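Print | E-mail

Dulico Tabletop Supplies - Frequently Asked Questions
Updated 05/04/2018

Why does the second tissue not come up after the first?
The stack has probably settled. Open the box, lift out the top 5 sheets and refold them so that each one overlaps the next. Boxes stored on their side in transit are most affected.

Can the box stand next to a kettle?
Yes, but not under the spout. Steam softens cardboard and the opening loses its shape. Leave 16 inches between the box and any kettle in use.

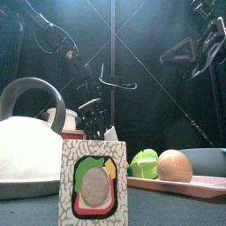

The same distance applies to toasters and rice cookers. A box that has gone soft should be replaced - drying it out does not restore the opening.

Do the printed boxes hold more than the plain ones?
No. Sheet size and ply (2) are the same across the Sondia range. Only the carton print differs.

Is there a minimum order?
Single boxes are sold at the Clernomov counter. Orders of over 800 boxes ship from the warehouse and need a delivery address with a loading door.

Contact | Copyright Dulico | Back to top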